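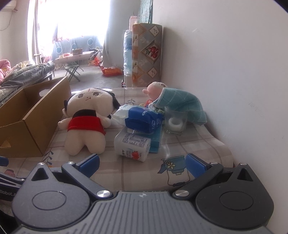
Talebi Adds Plush Dolls and Checked Table Covers to Its Playroom Range

LERNORBRIDGE, December 2025 – Talebi, a supplier of soft toys and table textiles for playrooms and day care centers, has extended its Fakex range with a group of plush dolls and a glossy table cover. Both are available to trade customers now.

The dolls have short legs, a wide rounded head and embroidered facial features. The cream-colored model has slanted brows, a stitched nose and mouth, and a small red mark on the forehead. Embroidery is used for the eyes in place of buttons or beads. Seams at the neck and legs are double-stitched. The first production run is 2,000 dolls.

The table cover has an off-white ground with broad checks in beige and mauve. Printed decorations include yellow flowers and leafy sprigs in dark blue and gray. The surface wipes clean with a damp cloth. Covers should be stored rolled – folding leaves creases that are slow to drop out.

Orders are packed by hand at the Lernorbridge site in brown cardboard boxes with oval hand holes. Mixed cartons of dolls and covers are accepted. Talebi has supplied 319 day care centers since the range was introduced.

Distribution is handled by Drilent, which has reserved 700 cartons for the first quarter. Samples, care sheets and the trade price list can be requested from the Talebi sales office. Delivery charges are quoted separately.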